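Section 4: Teaching the arm to pick up a towel

By now you should have the arm bolted down, the joints homed and the gripper opening and closing when you ask it to. If the homing light is still blinking, go back to Section 3, because nothing in here will work until that's sorted. I tried skipping it once and spent a whole evening chasing a wrist that was off by a few degrees.

I'm writing this for the arm as we built it in the shared shop, with the Zeltell controller and the two-finger gripper. Trevor Dobson's version at home has the same joints and a different power supply, so his menu numbers won't match mine. Where I know the difference I've put it in a note.

Before you start

You'll want a flat table, three or four small towels in different colors, and a bin to put them in later (that's Section 5, so don't worry about the bin position yet). Use towels that have been through the wash a few times. New ones are stiff and hold their creases, and the gripper does so well on them that you'll think you're done when you aren't!

CAUTION: Find the stop button before you power up, and put it where your free hand naturally goes. Tie back long hair and take off lanyards. Keep your fingers off the table while the arm is enabled, even when it looks parked.

4.1 Setting the table height

1. Clear the towels off the work area.
2. Turn the controller on and wait for the beep.
3. Open menu 7 and choose Touch Off.
4. Jog the gripper down in slow mode until you can just slide a sheet of printer paper under the fingertips.
5. Press Save. Raise the arm and lower it again to check that the paper still slides.

Note: If you lean on the table while you do this you'll get a bad number. Barry Furnival and I argued over it for a week -- it was his elbow.

4.2 The first grasp by hand

6. Drop a towel on the table from chest height. Don't fold it or smooth it out. You want a heap.
7. Set the speed to 55 and the finger opening to its widest.
8. Bring the arm over the towel with the fingers pointing straight down.
9. Lower it until the fingertips are well into the folds, then stop.
10. Close the fingers slowly. Let go of the trigger as soon as the grip force reads 156.
11. Lift straight up, about a hand's width, and hold there.

If the towel slides out, you probably closed too high. Go a bit deeper into the cloth and try again. If the arm shudders on the way down, you've gone too deep and the tips are pushing on the wood, so back off and redo step 4.

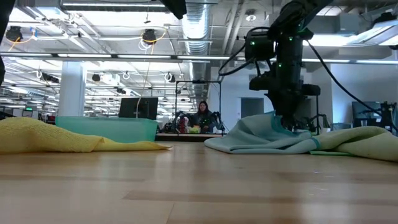
I like to work with more than one towel out from the very beginning, even though it makes the first hour slower. With a single towel you get used to aiming at the middle of the table, and so does the arm once you start recording. Put a couple out, leave some bare table between them if you can, and take turns. When two of them overlap, go for whichever is on top, or you'll drag both along.

CAUTION: Check your cable loop each time you change sides. It needs enough slack for the arm to reach the far corner and not so much that it can drape into the work. Ours snagged in May and pulled the connector right out of the wrist.

4.3 Recording

12. Press Record, wait for the tone, and do one full pick and release.
13. Press Record again to stop. Keep it if the towel came up cleanly, toss it if you hesitated halfway.
14. Shake the towels out, drop them again and repeat.

You'll need 200 good ones before playback is worth trying. That sounds like a lot (it is a lot), but it goes quickly with a second person dropping towels while the arm is disabled. Gemma Whiteley and I got through ours in two evenings with the radio on.

Note: On Trevor's build, Record is a foot pedal. Tape it to the floor.

Save the whole set under a new name before you close the program. The default name gets overwritten at the next power-up.

Comments (3)

Jade Greenwood
Step 10, is the 156 with the rubber tips on or bare? Mine stalls well before that.

Poppy Bainbridge
@Jade rubber tips on. Bare ones slip on anything thin, I gave up on them.

Barry Furnival
It was not my elbow.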